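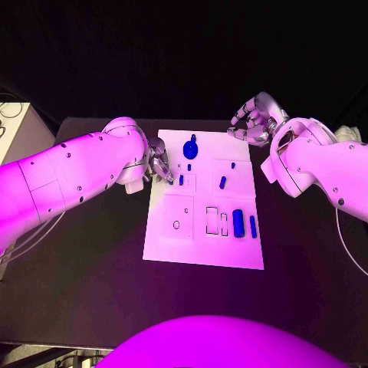 **Document Legibility Unit, Department of Applied Print, Farnlow College**

Call for participants: reading printed timetables on paper
Expressions of interest close 11/25/18

The Document Legibility Unit is recruiting adults to take part in a reading study. The study compares layouts for printed bus timetables of the kind handed out at counters and posted at stops. Each participant attends one session at the Farnlow campus, reads a set of timetables and answers spoken questions on them. No background in print, design or transit is needed.

The work is part of the Merkden project, which covers the design of reference tables for people who use them standing up, in a hurry or in poor light. Earlier work in the project dealt with the spacing of rows. The present study deals with three matters left open by that work: the use of rules between columns, the treatment of footnotes and the way a change of day type is marked.

## Who can take part

You can take part if you:

- are 18 or over on the day of your session
- read English at a level that lets you use a printed timetable without help
- can sit at a table and handle loose sheets of paper
- have not taken part in the earlier row spacing study

Glasses and contact lenses are fine. Please bring whatever you normally use for reading, including a hand magnifier if you own one. People with low vision are encouraged to register, and there is a separate stream for them with the same tasks and a longer time limit. People with a colour vision deficiency can take part in either stream, but we ask that you note it on the form.

You don't have to be a regular bus passenger. We want a mix of people who use timetables every day and people who have not looked at a printed one in years. The registration form asks which of these is closer to your case. It doesn't affect whether you're offered a place.

There are places for up to 336 people across both streams. Places are filled in the order that complete forms are received, subject to a balance of age groups. If your age group is full you will be put on a reserve list and told so.

## What happens in a session

You will be met at the front desk by Yanti Yusof or Slamet Gunawan, who run the sessions. They will go through the information sheet with you and ask you to sign a consent form. A short check of near vision follows, using a standard printed card. The result is recorded with your data and is not a medical opinion.

The main task uses eight timetable sheets, given to you one at a time. For each sheet the session leader reads out a question such as "You need to be at Nestomard station before noon on a public holiday. Which bus do you catch from the depot?" You find the answer and say it aloud. Timing starts at the end of the question and stops when you begin to speak. Wrong answers are recorded along with right ones and you won't be told which is which until the end.

Place names and routes on the sheets are made up for the study, so local knowledge is of no use. Some of the sheets carry footnotes that change the answer and some carry footnotes that don't. You may use a finger or a pencil to keep your place. You may not write on the sheet. 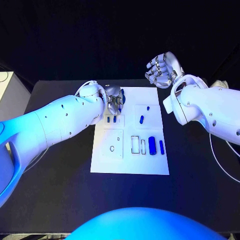

Glare and edge contrast both affect how fast a reader finds the first column, and they are held as steady as we can manage from one session to the next. All timetables are printed in black on uncoated stock from a single batch, and any sheet that picks up a crease is replaced. Lighting in the reading room is neutral white and is metered before each session. The sheets are set out as white paper on a dark tabletop, so that the borders of the sheet stand out clearly from the surface under it. In the low vision stream the paper may be moved to a sloped reading stand if you prefer - the stand has the same dark finish. Please don't bring your own lamp.

After the main task there is a rest break with tea and coffee. The last part is a preference task, in which you are shown pairs of layouts and asked which one you would choose to carry with you. There are no timings in this part. The session leader will write down any reasons you give, in your own words, and will read them back to you before you leave.

## Time and payment

Your appointment letter will give a start time and a finish time. If you finish early you may leave early and will still be paid in full. You may stop at any point without giving a reason.

Each participant receives a $30 gift card at the end of the session. Participants who stop part way receive the same card. Travel costs are not covered for the main stream. For the low vision stream, taxi fares within the Farnlow area are paid by the Unit if booked through us in advance. A support person or guide dog is welcome and a seat will be set aside.

## Venue and access

Sessions are held in the reading room on the ground floor of the Mangundap Building. The entrance on the courtyard side is level and has automatic doors. The street entrance has steps. There is an accessible washroom on the same floor, opposite the reading room. Visitor parking is behind the building and a permit for the dashboard will be sent with your appointment letter.

The reading room has no hearing loop at present. If you use hearing aids and would like the questions printed in large type as well as read aloud, tick the box on the form. Data from sessions run this way are analysed as a separate group.

## Your information

We record your age group, the result of the near vision check, your answers and response times, and your comments from the preference task. Your name and contact details are kept on the registration form only, and the form is stored apart from the session data. The link between the two is a participant code, and the list of codes is destroyed once the analysis is complete. After that point we can't withdraw your data, as there will be no way of telling which set is yours.

Sessions are not audio recorded. Response times are taken with a hand-held timer and entered on a paper log by the session leader.

A summary of findings will be available in May. If you would like a copy, give a postal or email address on the form. The summary deals with the layouts and gives no individual scores, but you may ask for your own score at the end of your session.

## Ethics

The study has been reviewed and approved under the College's procedure for low-risk research with adults. Questions or complaints about the conduct of the study may be sent to Siamak Ghorbani, Research Integrity Office, who is not a member of the project. Complaints are handled in confidence and have no bearing on payment.

## How to register

Registration forms are available at the front desk of the Mangundap Building and from the Unit on request, in standard print, large print or electronic form. Complete all sections. Forms with the vision section left blank are returned, and your place in the order is set by the date the complete form reaches us.

Send the form to Sutrisno Harahap, Study Coordinator, at the Unit's address. If you would like to register for the low vision stream, mark the form "Stream B" at the top. Questions about the tasks or the design of the study should go to the principal investigator, Sutrisno Lumenta. Please use surnames when you write or call - the two are often sent each other's mail.

You will receive either an appointment letter or a reserve list notice after your form has been checked. To change an appointment, call the front desk and quote the participant code printed on the letter.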